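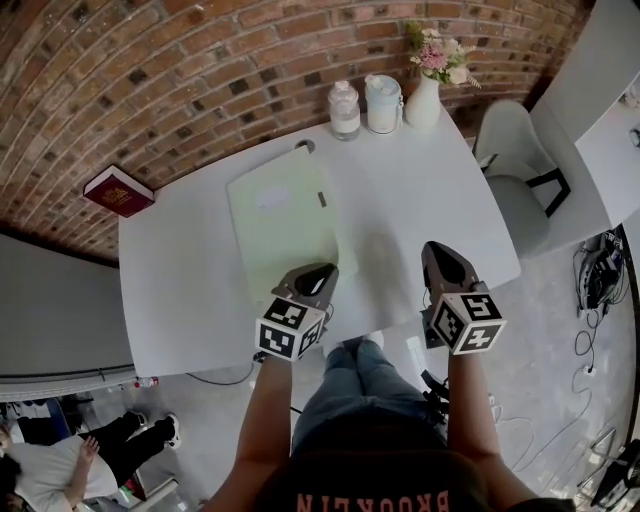

Two hand-held grippers at a white table, a pale green board on the left.

March 8, 2019

Skilero is moving part of its desk work over to gripper training, and staff at the Gallagher building are the ones doing the teaching. People sit down, take a gripper in each hand and do the job the way they would normally do it. The recordings go to Orell, the firm's software partner, which uses them to train arms for the packing line.

Target for the first round was 2546 recorded tasks. As of this morning the site is still 617 short. Management says that's fine, the deadline moved when the February deliveries slipped.

What changes for workers: shifts at the tables are capped at two hours, then back to regular duties. Same pay grade for now. A request for a higher rate is with the company, no answer yet. Staff also asked for better chairs and got a promise, no date.

Opinion on the floor is mixed. Some like getting off the line for part of the day. Others say the grippers are slow, and that folders and flat items take for ever compared with bare fingers. Wrists get tired. One packer called it "training my replacment, with breaks."

Skilero says no jobs will go this year. The plan on paper has the arms taking over night packing first, a shift the company has had trouble filling. Day crews would keep sorting, checking and anything breakable. Two people per shift would be retrained to look after the machines, internal applicants only.

Flimex, which runs the warehouse next door, is watching and may sign up for the same program. No comment from them by press time.

Next staff meeting is after the first round closes. Rates and chairs both on the agenda, we're told. More when we have it.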